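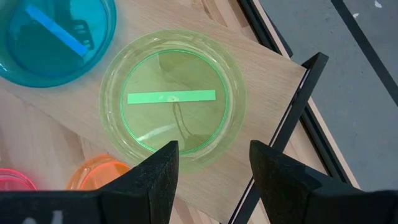 About Tolaren

Tolaren makes coloured plates you can see through, and strips of paper to put on them. We have tried over the years to make this sound grander. A consultant once suggested "chromatic tableware solutions" and was given a cup of tea and shown the door.

We began with picnic plates. Huguette Lemaire had left a perfectly good job in insurance and taken the lease on a unit in Steneseck with a leaking roof and a view of the bus depot. She wanted a plate that was cheerful, hard to break and thin enough to let the light through, so that lunch on a grey day would at least be grey in pink or green. The first run was 600 plates, all orange. The supplier offered a better price on one colour and Huguette, who had been in insurance, took it. We were selling orange plates for a very long time.

The other colours came once people had stopped buying orange. Blue and green were easy. Yellow took several attempts, most of which looked like something from a hospital. Pink was Yannick Le Goff's idea and the rest of us were against it. It is now the one everybody asks for, and Yannick mentions this at most meetings.

How the paper got in

The paper strips were an accident of the packing bench. Margaux Huet was putting a slip of matching paper on each plate so that the right one went in the right box (the plates look remarkably alike when stacked, a fault we had managed not to notice at the design stage). Her son came in during half-term, tipped the slips into a heap and spent the afternoon putting them all back by colour. Then he did it again. He had shown no interest whatever in picnics.

That became Pace, our matching set, which now keeps the lights on. A box of Pace has plates, strips and a sheet of rules that most families lose by teatime. Blue strip, blue plate. Green strip, green plate. Small children take it very seriously. Grown-ups start laying the strips diagonally to be interesting and are told off for it.

We get letters about the strips. Some people feel that the mint green is a different green from the plate. They are right. Paper and plastic don't take colour the same way, and we got as close as we could before Timothée Besson asked us all to go home. If your child has spotted the difference, please tell them well done from us.

The shelf

After the plates came the question of where to put them. Isach is our small raised shelf, a wooden board on a black metal frame, made to stand on a table and hold plates at a second height. You can put some on top and some underneath, and the ones underneath are no longer in the way, at least until you want them. It was meant for buffets. Nurseries bought it instead, and they use it for a version of Pace in which you have to decide upstairs or downstairs as well as the colour. We wish we had thought of that. We have put it in the rules as though we had.

Isach comes flat with 8 screws and one spare. Please don't write to tell us you have a screw left over.

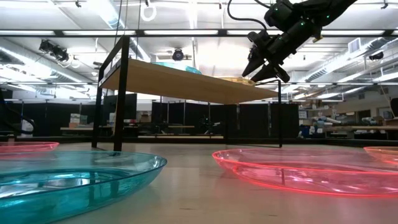 Steneseck, January 2022

A few things are new since we last touched this page.

The roof no longer leaks over the stockroom. It leaks over the office, where Léonie Leclerc has moved her desk twice and is considering a third position by the door. Léonie looks after orders, returns and the telephone, so if you ring and hear dripping, you have the right number.

Large plates have joined the range. They have a wide flared rim and a shallow well, and we make them in teal and pink. They were first drawn for salad. In Pace they are handy for very young players, who prefer a bigger target, and for uncles. Under ceiling lights they pick up every reflection in the room — lovely at a party, rather less so if you are trying to inspect one for scratches on a Monday morning. Timothée does the inspecting. He has asked for curtains.

We are now in 130 nurseries and schools, and in 11 shops, one of which still has some of the orange ones from the first run and will not be talked into sending them back. We think they have grown fond of them.

Visiting and ordering

You are welcome to call in. There is a long table by the window where visitors can try the plates and strips, and we put out whatever colours are to hand. Ring first, as the bell has been temperamental since the autumn. School orders placed before the end of February go out with a spare packet of strips, which you will need, as they end up in coat pockets, behind radiators and inside the dog.

Replacement plates are sold singly in every colour. We still have plenty of orange.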